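Bench notebook, Pinden kitchen room
Sat 3 August

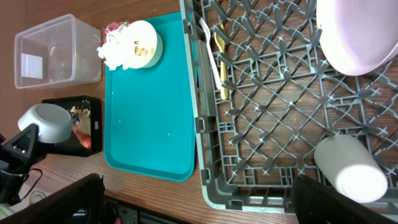 Tray, rack and clear tub on the wood table.

Set up on the wood table again, the bench is still covered in samples. Tray lengthwise in the middle, dish rack to the right of it, clear tub on the left. Left the black box with the cartoon print where it was, on the left side as well.

Today was for working out the order of clearing. Last time we took dishes as they came to hand and ended up lifting the big bowl twice to get at the small stuff. The order I want to try:

Fork and spoon into the rack, side by side.
Big pink bowl in the far corner of the rack.
Cup on its side, near corner.
Small bowl with the green rim last, after the food is out of it.
Napkin and wrapper to trash before anyone wipes the tray.

The white ceramic bowl doesn't have a place in this yet. It is on its side against the black box for now. It might go in the rack between the pink bowl and the cup, but I want to try that with the cup standing up first, and the cup does not stand well on the crisscross grid. It rocks. On its side it stays put but then it takes up the space of two.

The gray rack is the one we got through Ó Griofa's order, stock no. 2094. The prongs are closer together than on the old wire one. Good for the fork and spoon, which used to drop through. Not so good for plates, the thick ones from the Sotudby set only go in at an angle. I would keep the old rack for plates and not try to make one rack do both.

Tray: a few white crumbs left on it. Shake it over the trash, then wipe. The raised edge holds crumbs in the corners, so go around the edge with the cloth folded. Teal shows everything, which I have come to like.

Table: use the Bona cleaner on the wood and nothing else, and only a little on the cloth. Mats under the rack if it is going to stand there overnight — there is a pale mark at the window end from June that has not come out.

Clear tub is kept empty until the end. Small dry things go in it, lids and clips mostly. Please don't park wet spoons in it.

Time for the full clear-up with the old order was nearly 12 minutes. No time yet for the new one, I kept stopping to write.

To do:
Try the cup upright with something under it.
Find a spot for the ceramic bowl.
Ask if the second rack can come back from the store room before October.
More napkins, we are on the last pack.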